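Gerkthorpe Nail Studio Opens Spring Color Challenge to Home Polish Fans Everywhere

GERKTHORPE, March. Gerkthorpe Nail Studio is delighted to announce that its Spring Color Challenge, which began as a friendly dare between two of our manicurists and has grown into something much bigger and a good deal messier, is now open to anyone who likes to paint their own nails at home. You don't have to be a customer, you don't have to own a drawer full of polish (although plenty of us do, and we won't judge), and you certainly don't need a steady left hand.

The idea is a simple one. Every entrant works from the same three shades and comes up with one full manicure, ten nails, any style at all. Stripes, dots, half moons, a plain coat done really nicely, it all counts! This spring's shades come from Birkov, who have kindly supplied us with a soft pistachio cream, a warm brick red and a sheer milky pink that we have been fighting over in the studio ever since the box arrived. A little white or black for fine details is fine too, and so is any top coat you happen to like.

Entries are made through the form on our website, and we have tried hard to keep it short.
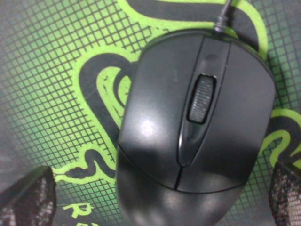

A black wired mouse on a green and black mousepad.

Last fall's challenge brought in 2,615 manicures, which was far more than we had dared to hope for, and we spent a very happy few weeks looking at every one of them over tea. There were tiny pumpkins, there was a whole night sky, and there was one gorgeous tartan that had our senior manicurist, Zuweira Kpodo, reaching for her striping brush before she had even finished her sandwich.

"I've been doing nails for a long time and I still pick up new things from people who paint theirs at the kitchen table," said Kpodo. "Somebody last fall did a French tip with the colors the wrong way round, dark at the bottom and pale at the tip, and I've had customers asking me for it all winter long. So please, please don't think your idea is too plain to send in."

Kpodo will be judging again this year, together with Jui-lin Su, who teaches our evening classes, and Cornel Roman, whose freehand flowers many of our regulars will know well. They will look at neatness, at how the three shades work together, and at whether the whole thing made them smile. 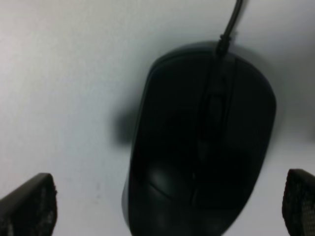
Black computer mouse on a white tabletop.

For anyone who would like a bit of help before starting, Jui-lin Su will be hosting a free online class on the basics, which runs for 45 minutes and covers shaping, thin coats, and what to do when a cream polish turns out streaky. (Patience, mostly, and a second coat once the first has properly dried.) The class will be posted on our website afterward for those who can't make it, and you're welcome to watch it as many times as you like.

We have also had some lovely notes from people who took part last time and are already planning their spring set.

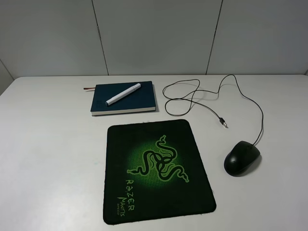
Iker Zabala wrote to tell us that he had never painted a nail in his life before his daughter talked him into entering, that his first try at dots came out as one large dot, and that he has since bought his own base coat and would very much like to see a green in the spring colors. We are happy to say he has got his wish.

The winner will receive a full set of Birkov polishes and a private lesson at the studio, and 2 runners-up will each take home a manicure kit. All three winning looks will be added to our salon menu for the season under names chosen by the people who made them.
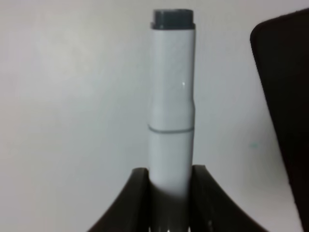

A capped white marker standing upright.

The challenge is open now and closes at 6 p.m. on the last day of the month. Entry is free, and there is one entry per person, so do take your time choosing your favorite.

About Gerkthorpe Nail Studio
Gerkthorpe Nail Studio offers manicures, hand-painted nail art and evening classes for beginners and keen amateurs. Press questions and requests for interviews with the judges should go to Grigore Crăciun at the studio's front desk, who will be glad to help.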